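Slipping finger pads send Coridis book-sorting trial back to the bench

A small automation project with big plans for library returns has hit its first proper fault, and the people working on it could hardly be more cheerful about what they're learning from it.

The Coridis trial, based in a workroom at Villalba, is teaching grippers to handle the sort of mixed pile that turns up at any busy returns desk: picture books, boxed sets, fat paperbacks, the lot. In December the team stopped all lifting after a run of dropped items was traced to the soft sheets on the gripper's finger pads. They had begun to creep under load, and once a sheet moves, whatever it's holding moves with it.

"We had 3,000 handling attempts in the log and we were feeling very pleased with ourselves," said Gunvor Kvam, who leads the trial. "Then a boxed set went straight down past the fingers and landed on its corner. We had a look at the log and there were 33 drops, nearly all of them in the last 200 lifts. That's a lovely clear signal, when you think about it!"

Nobody was hurt, and the damage came to a few bent corners. But the plan for Villalba has members of the public standing at the other side of the counter, and a heavy hardback coming down on a child's fingers is exactly the kind of thing the team wants to rule out before then. So lifting is off, and the work has gone back to slow approaches and light contact with books and boxes on the table, pads open, pads touching, and plenty of close looking in between.

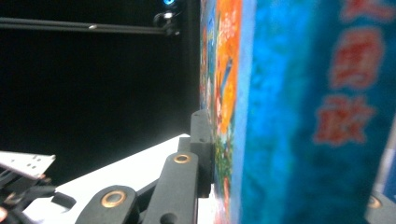

Getting a pad up against the upright face of a printed box. 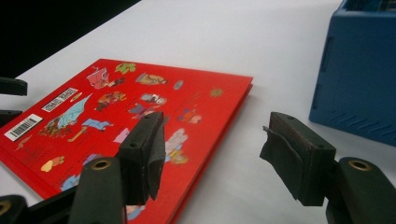 The pads stand open near the edge of a red hardcover, and the sheet on the right one is peeling at its upper corner.

What happens if a pad slips while the gripper is holding something over the counter?
The item falls, so Coridis will keep lifts to a height of 30 millimetres over the table until new pads have been passed, and the public side of the counter stays closed during every run.

Rūta Lūse, who looks after the hardware, has already got two fixes on the go. One is a sheet that wraps right round the pad and is clamped at the back, so there's no free corner to lift. The other is a different glue from Gismont, the workshop that cuts the pads, and she is quite excited about that one (she brought a test strip to our chat and invited us to pull it off, which we couldn't).

She has also changed the daily checks. Until now pads were looked over once in the morning. From here on they'll be checked before each batch, with a fingernail run along every edge, and any sheet that moves gets replaced there and then.

"It's a cheap part and it's a five-minute swap," Lūse said. "We were just leaving it too long."

The software is getting some attention as well. Witov, the program that decides how hard to squeeze, had been answering each slip by squeezing harder, and that dragged the sheets further out of place. A new version will let go gently at the first sign of movement and flag the pad for a check.

Lifting will start again when both pad designs have got through a full set of trials, with picture books first and the boxed sets after that.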